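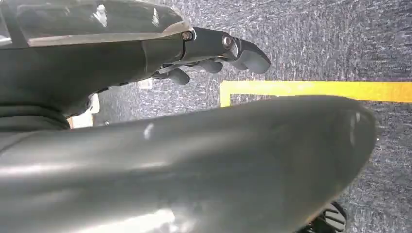 How Do You Teach a Robot Hand?

Think about the day you learned to tie your shoes. Maybe a grown-up sat beside you and moved the laces slowly. Maybe the grown-up held your fingers and moved them for you. After many tries, your own hands knew what to do.

A robot can learn in a similar way. People show it the job, again and again, and the robot keeps a record of every try.

Fingers with joints

Look at your pointing finger and bend it. It bends in three places, and these places are called joints. Many robot hands have joints too. Small screws or pins hold the parts together, so each part can turn a little. Motors do the work of your muscles.

But a robot hand does not know what a card is, or a cup, or a sock. It does not know how hard to squeeze. If you squeeze a card too hard, it bends. If you squeeze too softly, it falls down. Somebody must teach this.

Two ways to show

The first way is to show by hand. The teacher takes the robot's arm and moves it gently, like a dance teacher who moves the arm of a student. The robot feels how its joints turn, and it saves these movements. This way is good for big, slow motions, for example wiping a table.

The second way is remote control. The teacher does not touch the robot. The teacher may wear a special glove, or hold two controllers, or move a small copy of the robot's arm. When the teacher's hand closes, the robot's hand closes also. Engineers have a long word for this: teleoperation. "Tele" means "far," but the teacher can be far away or in the same room.

Remote control is good for jobs with fingers. The teacher has to be patient, because the robot's hand is not the same shape as a human hand. At our workshop in Mirnham, new teachers practice for 2 hours before we save any of their tries.

A job with cards

One of the jobs we like is called Pradari. We made up this name for a sorting game. There is a wooden rack with many narrow slots, and there are picture cards. The robot has to bring its fingers to a card, hold it, and move it in or out of a slot.

It sounds easy. You could do it while you talk to a friend! For a robot there are many small problems inside. The card is thin. The slot is narrow. The wood is near the fingers on both sides, and a finger can bump into it.
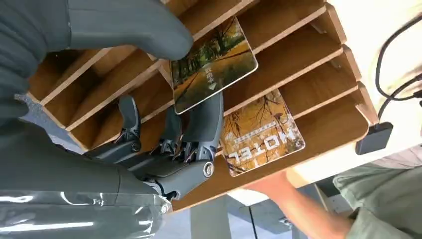

When you pull a card from a tight place, your skin feels if it is stuck. Then you wiggle it a little, and you do not even think about it. A teacher who works by remote control often cannot feel the card. The teacher must use the eyes and watch the card very well. Does it lean? Does it slide? Sometimes a second person helps at the rack.

Why a small camera goes along

A robot also needs to see. Many robots have a small camera near the hand, at the place where you would wear a watch. It sees what the fingers see, if fingers had eyes. From so close, a thumb can look as big as a whale.

The camera saves pictures while the joints save their movements. Later the computer puts both together. It can learn: "When the card looked like this, the fingers moved like that."

How many times?

You may need nine or ten tries to learn a new card trick. Robots are slower students. For the Pradari job we collected nearly 2000 tries. We keep them in a computer program named Flurnine, which puts them in order.

The tries should not be all the same. We turn the rack a little. We change the cards. If the robot always practices with one card in one slot, it may be lost when something is new.

Mistakes are also useful, if the teacher shows how to repair them. A card that leans the wrong way can be pushed straight again, and the robot should see this too.

Try it at home

You need a friend, a scarf, and some playing cards. Stand a few thick books on a table with small gaps between them. This is your rack.

1. Your friend is the robot. Cover the robot's eyes with the scarf.

2. Put one card in the robot's hand.

3. Use only words to guide the card into a gap. Say "left," "higher," "stop," and so on.

4. Now try again, but hold your friend's wrist and guide it softly.

5. Change places.

Which way was faster? Which way did the robot like better? Write down your results and compare them with another team.

Words to remember

Joint: a place where two parts meet and can turn.

Teleoperation: moving a robot by remote control.

Demonstration: one try that a teacher shows to the robot.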